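Brikside laundry to reopen its doors as neighbours rally round

September 7, 2026

There was a queue outside the old laundry on the corner of Ibarra Street well before the doors were unlocked, and a good many of the people in it had no washing with them at all. They had come to see whether it was true, after the long months of papered-over windows, that Brikside would be getting its wash house back.

It is true, and the drums will be turning again from the first week of October. The building has been taken on by Bonifacio Arroyo, who grew up a few streets away and remembers being sent down with the family sheets in a pram, his little sister perched on top of the bundle and under strict orders not to let anything trail in the road. He spent most of his working life in hotel linen over in Skirnholm, and had been looking forward to a quiet retirement until he heard the place might be turned into flats.

"I came past to have one last look at it, that was all," he told us, over a mug of tea balanced on a dryer. "Then I looked through the letterbox and the folding tables were still there, the same ones my mother used, and I went home and told my wife I'd had a bit of an idea. She said she'd been expecting one."

The laundry will have 9 washers and 3 large dryers to begin with, and there will be a service wash for anyone who would sooner drop a bag off and come back for it later in the day. Mr Arroyo is particularly keen on bedding, the sort of big, awkward washing that is a misery to get dry in a small flat once the weather turns, and he plans to keep one morning a week for duvets and blankets alone.

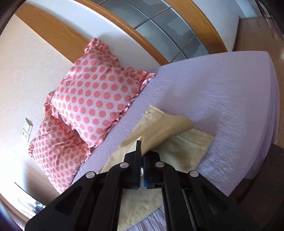 A pale yellow cloth spread over a lavender sheet.

He has also promised to bring back the mending shelf, which older customers will remember with some fondness. Anything with a dropped hem or a lost button could be left there with a name pinned to it, and would generally find its way home in better shape than it arrived. Keyvan Ebrahimi, who ran a tailoring and alterations shop on the same parade until his knees got the better of the stairs, has agreed to look after the shelf two afternoons a week, and says he is glad of the excuse to get out of the house.

"People throw out a good sheet when one edge goes," said Mr Ebrahimi. "It wants ten minutes with a needle. I'd be happy to show anybody who'd like to sit down and learn it, and if they only want to sit down, that's all right as well."

The first 100 households to bring in a load will have it washed free of charge, thanks to a gift from the Doraron bakery next door, whose owners say they have missed the passing trade and, on cold mornings, the warmth coming through the wall. The bakery will be sending round a tray of buns on opening day too, so it may be wise to come early.

There is still a fair amount to do before then. The floor by the back door needs relaying, the sign is away being repainted in its old green and cream, and Mr Arroyo is hoping to hear from anybody with photographs of the laundry in its earlier days, which he would like to copy and hang above the benches. They can be handed in at the bakery counter in an envelope with a name and address on the back, and will be returned.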